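Got back from the Stotuvent open day in Kallow around 4 and my feet are still complaining! I'd signed up for the parcel hall tour (groups of up to 14, so book early) and it was the best part by far. They handle 2000 parcels on a busy March morning, and our guide talked the whole way round — labels, labels, labels. My favorite stop was the dark post with a touchscreen and a sticker on it, 请将面单朝上放, telling you to put the shipping label face up. I'm going to be so fussy at the post office now.
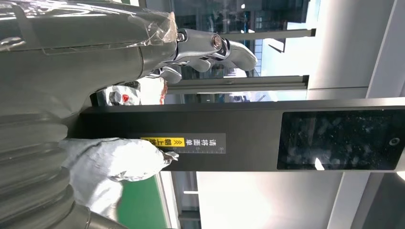
Lucienne Caron: We went in the morning and they let us try the sorting ourselves. I put mine label down twice, and my son still brings it up.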